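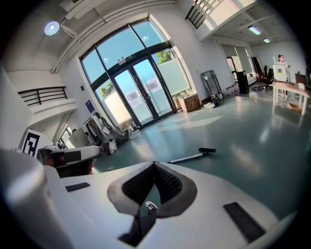 White hand-held gripper with a black mesh cutout, second gripper on the floor to the left.

Furkside Screening Records
README, version 2
Last edited 15 Nov 2024 by Feng-yi Tang

What this is

A table of repertory and re-release anime screenings, one row per film per venue per run. It covers theatrical showings only. Streaming premieres, disc launches and convention video rooms are out, however much the press release calls them events.

There are nearly 700 rows. Please don't quote that as a number of screenings. A row can stand for a single late show or for a two-week run, and the old listings often don't say which.

Where the rows come from

Most were typed in from printed cinema programs kept by the Furkside film club. The rest came from Zein, a listings site that has since closed, and from Bronar, a distributor whose newsletters were saved by a few subscribers. I trust the programs, mostly. I trust Zein for dates and not for titles. I trust Bronar for titles and for very little else, as its newsletters liked to announce a "nationwide return" and then name three theaters.

Files

screenings.csv – the main table
venues.csv – theater names, with former names where known
titles.csv – English release title, original title, and the spellings seen in the sources
disputed.csv – rows where two sources disagree

Columns in screenings.csv

film_id: matches titles.csv
venue_id: matches venues.csv
start, end: first and last date of the run. End is blank when the source gave only an opening date. Blank does not mean one day.
audio: sub, dub, both, or unknown. Unknown is the most common value and I would rather leave it that way than guess.
print: film, digital, or unknown. "Restored" and "remastered" are not recorded. I tried for a while and could not find two distributors who meant the same thing by either word.
anniversary: yes if the source sold the run as an anniversary showing. This is a record of marketing. In 17 cases the year on the poster doesn't match the film's first release, and those rows are left as advertised.
source: program, zein, or bronar

Known problems

Coverage is lopsided. The club members collected programs from theaters they could get to, so small towns barely appear. A map made from this table will show you where the members lived.

Cancelled runs are in here. A printed program proves that a theater planned to show something. Where I found a later notice calling it off I removed the row, but I doubt I found them all. January is the worst month for this.

Double bills are split into two rows with the same dates. There is no column linking them, so watch out if you are adding up runs.

Titles that changed hands between distributors may show up under two film_ids. I have merged the ones I noticed.

What not to use it for

Please don't use it to argue that anime in theaters is booming, or dying. I have been sent both charts, made from the same file. Row counts per year follow how many programs somebody kept. There are no ticket sales here and no attendance figures, and I won't add the ones distributors hand out.

Checking

I compared 20 rows picked at random against the paper programs. Two had wrong end dates, now fixed. That's a small check and I wouldn't lean on it.

The duplicate finder is a script called Cirkix. It flags rows and changes nothing. Earlier versions did change things, so if you have a copy of version 1, throw it out.

Corrections

Send the row, the change and a scan of the source. Memories of having been there are welcome but go in disputed.csv until something on paper turns up.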